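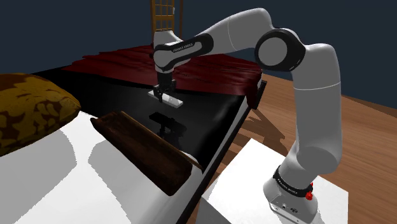 Page 6

Search this site
Home Fixtures Junior hockey Rink news Visits Contact

An afternoon at the Werden rink open day

By Lizelle Potgieter

My husband says I will drive two hours for a sausage roll if there's ice at the other end of it, and I suppose he has a point. Every November the Werden rink throws its doors open before the season gets going properly, and every November I tell myself I'll go next year instead. This time I went, with my nephew in the passenger seat and his skates rattling about in the boot, and I'm so glad we did.

We got there at ten in the morning and the car park was already full, so we left the car up by the bowling club and walked down. The rink itself is an odd old building. It was a wool store before it was anything else, and you can still see the loading doors on the creek side, painted over in club green. It seats 3,567, a figure I heard four times before lunch from four different people, all of them proud of it. For a town that size I think they're allowed to be.

The first thing on was a tour of the dressing rooms, taken by Rudden, the equipment manager, who goes by the one name and seems to have done so since school. He had the sharpening wheel running and did a pair of blades while we stood there, talking the whole time over the noise. Goalies like theirs flatter than the forwards do, apparently, and there's one defenceman who won't have his touched on a game day at all. He keeps 70 sticks in the rack at the start of a season and says he's lucky to see a dozen of the same ones at the end. My nephew was allowed to tape one up himself (badly, bless him) and carried it around for the rest of the day as if it were made of glass.

From there we went up to the little trophy room over the canteen. I could have stayed for hours! The Pelupessy Shield lives up there when Werden has it, and at the moment Werden has it. I'd only ever seen it held over somebody's head from the far end of a rink, so I hadn't realised how battered it is. There's a dent along the bottom from the year the Ploritz boys took it home on the roof of a ute, and the engraver has had to start putting names around the back. I found my old neighbour's in there, spelt wrong, from a season he used to bring up at every barbecue. It made me a bit teary, to tell the truth.

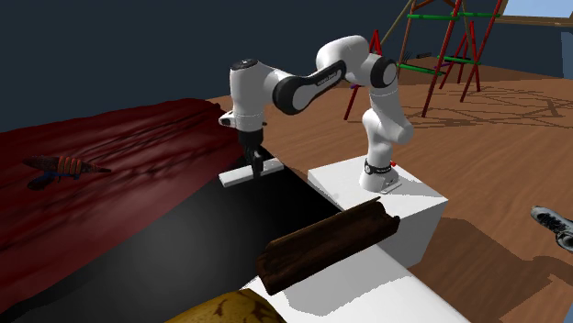

Does the winning team get to keep the Shield for the whole year?
The winners hold it until the following final, but it has to come back to the league two weeks beforehand for cleaning and engraving.

After lunch (the sausage rolls were very good, thank you for wondering) there was an open training session, and we found seats low down behind the visitors' bench. Roughly 64 juniors were on the ice at one point, which looked like chaos from where I was sitting, though the coaches had them sorted into colours and somehow nobody got flattened. The under-tens did a relay with the senior players pushing them along on their bottoms. The seniors looked as though they were having the better time of it.

Then came a short scrimmage, Werden against a side from Ploritz who'd come down on the bus, and for an exhibition it had plenty of bite. Ploritz have a new centre, a tall lad with lovely soft hands, and he scored twice in the first ten minutes before the Werden defence worked out that you have to stand on him – after that he hardly had a look. It finished three all and they let it stay that way. I was hoping for a shootout, and so was everyone in my row.

A few practical things if you're thinking of going next time. Take a proper coat, as the heaters on the creek side don't reach past the second row. The canteen is cash only. Skate hire stops at three in the afternoon, and they do mean three, so get in the queue early if you've got little ones. Parking by the bowling club is free and the walk is downhill, though of course that means it's uphill afterwards.

We stayed until they brought the resurfacer out and turned half the lights off. My nephew slept the whole way home with the stick across his knees, and he's already asked whether we can go back for the first home game against Ploritz.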